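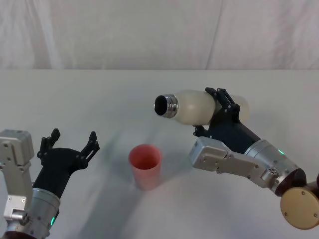 Wanted: table hands for cup and tableware sessions, Sondport

Hoekstra is looking for 2 people to help in our tabletop room from October. Part time, mornings mostly, 16 hours a week. Could be more before the holidays, can't promise.

What you'd do
Set out one piece at a time on the white table - a red plastic cup, a bowl, whatever is on the sheet. Upright, near the middle, nothing else around it. Then clear, wipe, next piece. The list is at 113 pieces right now and still growing. Some are plain tumblers, some are awkward shapes that tip over if you look at them wrong.
Keep the white cloth behind the table hanging OK. Creases are fine, stains are not.
Wash and dry the plastic stuff by hand (no dishwasher, it warps them).
Write down what went out and what came back. Paper sheet, pencil.

What we need
Steady hands, patience with repetitve work, ok standing for some 2 hours at a stretch. Able to lift a full crate of cups off a shelf. No experience needed, we show you everything the first morning. Please no strong hand cream, it leaves marks on the table.

Good to have
Kitchen or shop display work. Own transport - the Vindach bus stops a fair walk away.

Pay is hourly, paid every other week. Coffee is free, lunch isnt.

To apply
Short note to Veerle Koster at the Hoekstra front desk, with the mornings you can do and a phone number. Resume optional. Questions on the work itself go to Wouter Mulder, best before 10 am. Trial mornings are paid the same rate.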